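The **Skesetti link** is a breakaway fitting used in lobster and crab gear to reduce the harm done when a large whale swims into a vertical line. It joins the buoy to the upper end of the rope and parts under a steady pull. It was designed by Segundo Urrego and first tried in the pot fishery at Lornen.

## Design

The link is a molded sleeve with a shear pin through its middle. The rope end is seized inside the sleeve without a knot, so that after the pin fails the bare end can slide through a whale's baleen or past a flipper. Knotted ends tend to jam. The standard model weighs 90 grams and is fitted by hand.

Pins are replaced at the start of each season and after any haul in which the pot was fast on the bottom. A worn pin can part in heavy swell, leaving the pot without a buoy, and the lost pot may go on catching animals. Skippers at Lornen objected to early versions for this reason.

## Trials

The first trial, begun in June, covered 309 pots worked by 2 boats. A larger one, run by Érica Furtado, followed with 1,009 pots. Neither recorded a whale contact, and the effect of the link on entanglement has been judged only from load tests ashore. Innes Gourlay has argued that young whales may not pull hard enough to break the pin.

## Base plate

Later versions, sold under the name Tultix, add a base plate to keep the sleeve from riding down the rope. The plate is a shallow round dish with a raised rim, and the sleeve seats in its center. The arrangement is that of a cup and saucer, like the pink set in the left basin of the toy sink, with the dish wider than the part it carries. Drain holes in the plate let out sand and weed. Plates fitted upside down hold debris against the pin and should be reversed before the gear is set.
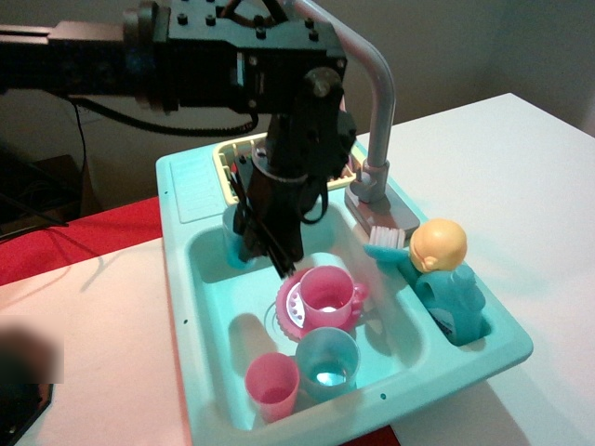
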